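**Beverage Preparation Assistant (part-time, fixed term)**
Claneneck Hospitality Training Center, Pimerura Campus
Posted 6 December 2022

The Claneneck Hospitality Training Center invites applications for the position of Beverage Preparation Assistant. The person appointed will support the introductory bar course, in which students learn to measure, pour, cut garnishes and keep a clean station. The post reports to Eimear Brennan, Head of Practical Instruction.

Each station is built on the same small set of tools: a cutting board, a double jigger, clear glassware and fresh citrus. The Assistant sets these out before class and brings them back to standard afterward.

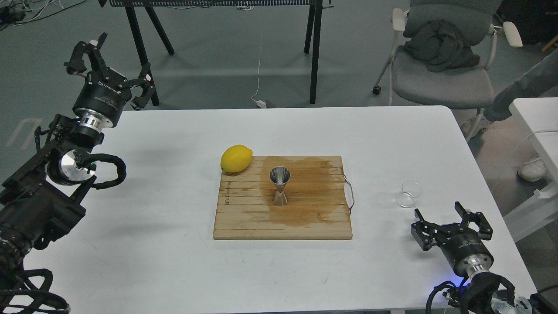
Duties include:

- preparing the stations and checking them against the course sheet
- demonstrating the basic jigger pour to new students
- washing, drying and polishing jiggers and glassware
- scrubbing and oiling bamboo boards, and withdrawing any that are too stained for further use
- ordering lemons and other perishables within the weekly budget
- keeping the spill and breakage log

Accurate pouring is the core of the course. Students begin with plain water and are expected to fill the jigger from a small glass without overrunning the rim.

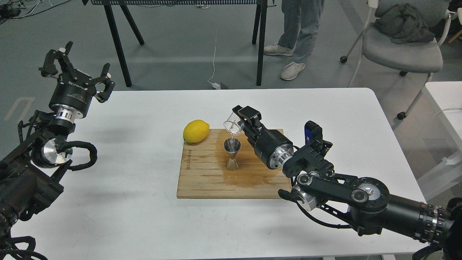 Applicants should have at least one year of paid work in a bar, cafe or catering kitchen. A current food handler card is required by the start date. Teaching experience is welcome but not essential - a patient manner and steady habits matter more to us than a long resume. The work involves standing for most of a shift.

The appointment runs for 30 weeks, beginning in January. Pay is $1680 per month, with a single payment of $1000 on completion of the full term. Course materials and an apron are supplied. Staff may enroll in one evening class per term at no charge.
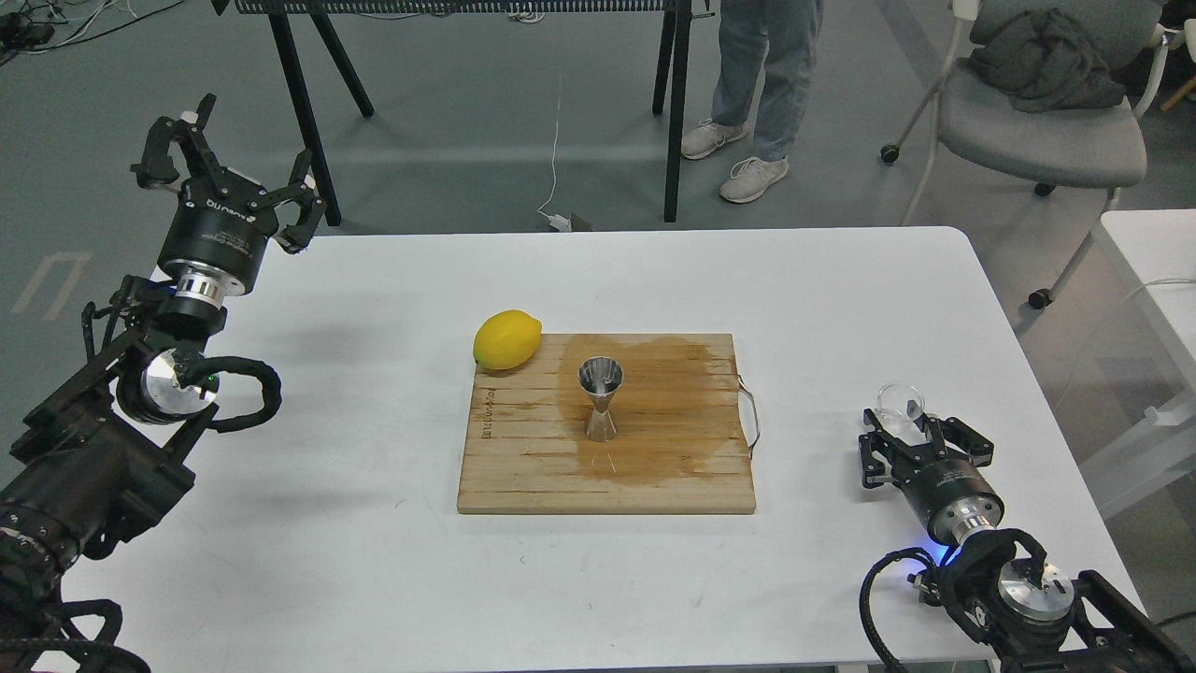
Shortlisted applicants will be asked to attend a practical session at the Oyelaran Building. They will set up one station, measure three pours, and clean and reset the station for the next user. Candidates are marked on accuracy and on the condition in which the station is left.

To apply, send a resume and a cover letter of no more than one page to Bethel Alemneh, Personnel Office, Ilen House, Pimerura Campus. Please give the names of two references, one of whom should be a recent supervisor. Applications remain open until the post is filled.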